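Call for Participants: Come Set Up Phones and Tablets With Us

5 min read
174 shares

How many devices do you have at home, and where do they live when you aren't holding them? If your answer is "all over the place," we would love to meet you!

We're the small study group at Verschueren, and we make stands, clips and docks for phones and tablets. This fall we're inviting people to our Evmont workroom to spend a morning or an afternoon putting devices on stands, taking them off again, and telling us what they think while they do it. You don't need any technical background. You don't even need to like phones very much (a few of our best participants so far have been pretty grumpy about them, and their notes were wonderful).

What you'll be doing

Each session lasts two hours, with a break in the middle for coffee and something from the bakery downstairs. You'll work at a table with a handful of phones, a larger touchscreen device, and several kinds of stands, some low with a round base and some on a taller pole. We'll ask you to arrange them the way you would on a kitchen counter, then on a desk, then on a nightstand. After that you'll clear everything away and start over with a different set.

We're especially curious about the little things. Do you pick a phone up by its long edge or its short one? Do you steady the stand with your other hand? When you have one stand too few, which device ends up lying flat? There are no wrong answers here and we really mean it, so please don't practice!

At the end there's a short conversation, usually fifteen minutes, and one form to fill in. The form is two pages and we're working on making it one.

Who we're looking for

Adults of all ages who use a phone most days. We would especially like to hear from left-handed people, people with arthritis or a weak grip, and anybody who shares a charging spot with a big household. Anyone born before 1948 gets first pick of the time slots, because we have far too few older participants and we miss out on a lot without them.

You should be comfortable sitting at a table for up to an hour at a stretch. Tables can be raised if you'd like to stand. If you wear reading glasses, bring them.

Please don't sign up if you work for a company that sells phone accessories. That includes our neighbors at Giller, much as we enjoy having lunch with them.

What you get

A $60 gift card, your bus fare or parking, and one stand of your choice to take home. Participants who come back for a second session in the Sturnari round (that's our name for the tall stands) get another $40.

Where and when

Sessions run through October, mornings at 9:30 and afternoons at 1:30. We take seven people at a time. The workroom is on the ground floor, at 1186 Evmont Road, with a ramp at the side door.

To sign up, write to Griet Geerts at the front desk with your name, the times that suit you, and which hand you write with. You'll get an answer within a couple of days.

Phones and stands, and the big touchscreen held just above the table in the first picture:
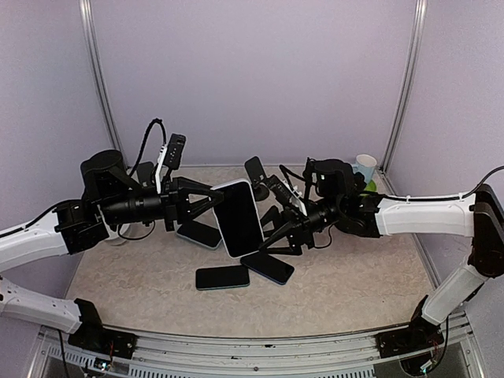
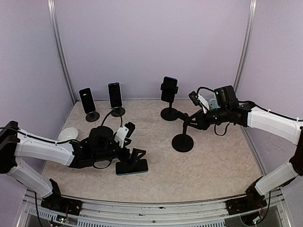 Pieter Martens: I did the morning session in the last round and had a great time. Wear short sleeves, my cuffs kept catching on the clips. Could you do an evening slot too? My wife wants to come and she works until five.

3 comments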